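**Cable rules for a small arm on a table?**

*Bonstead, December 2025*

We run pick-and-place at a table with plates and fruit. Is there a written rule for where the arm's cable may go? Ours is 200 cm long. 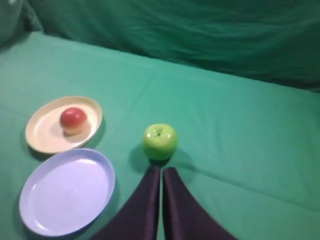 Our checklist only covers speed and the stop button.

**Farkum**

Look at your risk assessment first. It should list snagging as a hazard. We also write down the start layout and check it before each run.

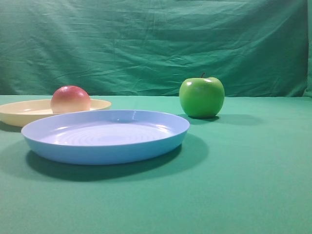 *Start layout: peach on the cream plate, apple on the cloth, blue plate empty.*

Slow is fine too. We never go over 400.

**Gevar**

400 what? Mm/s, I guess.
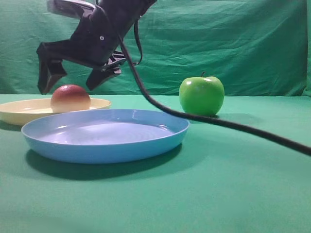

Cable routing belongs in the checklist — ours got it in June. A cable that crosses the table in front of the apple is in the work area, so clip it back along the arm and leave slack at the wrist.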